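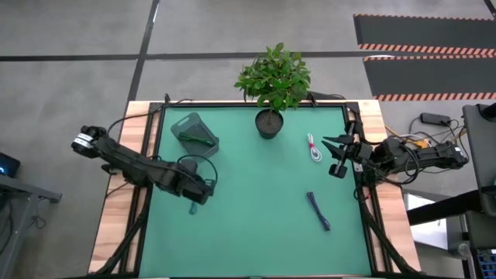
Green mat with a dark gray caddy near one corner.

Pallberg Household Word List, version 3

A list of 300 everyday words for things kept at home, with the plural of each and one sample sentence. Plain text, one entry per line, tabs between fields. Regional spellings are in the notes field. 56 entries have no sample sentence yet. 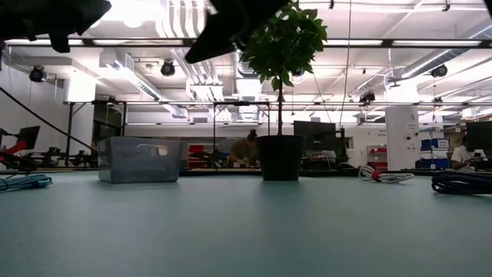 Jamila Gunawardena wrote in July that "tub" and "bin" should be separate entries, as her students mix them up. They were split in this version.

Free to reuse with credit.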